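Two-arm packing station, what changes for the packers?
Forum: Small Warehouse and Gift Packing > Machines and automation

benchpacker_9
Hello all. I am shift lead in a gift shop warehouse, we pack paper carrier bags for online orders. In May our management took a two-arm station from Huden on trial, and I was asked to write down how the work changes for the bench. Before, one person packed 900 bags in a week. Now the same person loads the table, watches, and corrects. Some of my colleagues like it, some are worried, and I would like to hear from people who had this earlier than us. 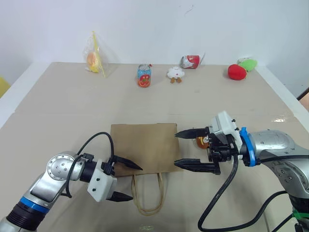 The difficult part for us is the bag, much more than the goods. A human takes a flat bag, gives it one shake and it is open. I never thought about this movement until I had to explain it to the engineer. When the bag lies flat in the middle with the handles towards you, and the cans and soft toys sit along the back, a packer already knows which thing goes in first. I had to write that order down as rules, and it took me three evenings.

ropehandle
We had a Paster machine for 200 days. My experience: the speed was never the problem. The problem was that the good packers became bored and asked to move to returns. Did you ask yours what they want?

benchpacker_9
Yes, I asked. Two want to learn the station and one wants to stay with hand packing. For now she does the fragile orders, and she is faster than before because nobody interrupts her.

dock_and_door
Sorry, but I must disagree with the whole idea. Opening a paper bag is a job for a cheap bag opener with air. You are paying for two arms to do what my aunt does while talking on the telephone.

benchpacker_9
The air opener we tried at Rivadeneyra, my former company. It was good with one size of bag. We have many sizes, and the rope handles fell into the opening again and again. With fingers it is different, because you can hold one layer of the paper at the zigzag edge and leave the other.

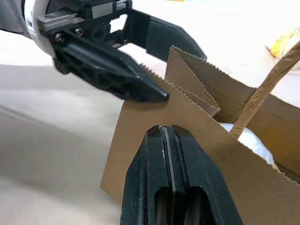
I agree about the price, though. It is only worth it if we pass 4000 bags in a month, and in a quiet season we do not.

ropehandle
And who is responsible when a bag tears? With us it was written on the name of the operator, which I found very unfair.

benchpacker_9
This is still open. I have asked that torn bags are counted for the station and not for the person. The people from Prombridge, who do our training, said it is a normal request.

dock_and_door
Get it on paper before the trial ends. A friendly yes from a trainer is worth nothing when the bonus is calculated.

benchpacker_9
Thank you, I will bring it to the next meeting. I will also ask if the pay grade changes for the two who learn the station.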